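Small Lamps, Small Tables

I'm a great believer in a lamp on a side table, and a white drum shade on a glossy black base goes with nearly everything (I've moved mine through three rooms so far!). The trouble is dust, which shows up on a shiny black base by Tuesday however nicely you cleaned on the weekend.
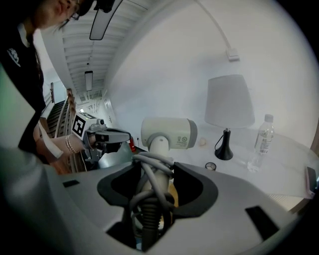
So unplug the lamp, let the bulb cool, and go over the base with a soft dry cloth first, then a barely damp one. For the shade I use a lint roller, top to bottom, turning as I go. Driss Bennani wrote in to suggest a clean, dry paintbrush for the rims, and it's lovely for that. Keep water bottles and phones over at the other end of the table while you work.
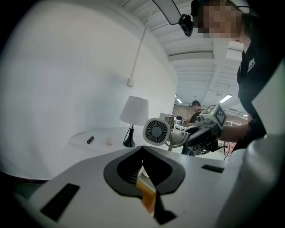

Can I wash a fabric shade in the tub?

Only if the label allows it, and never if the fabric is glued to the frame, as the glue may let go.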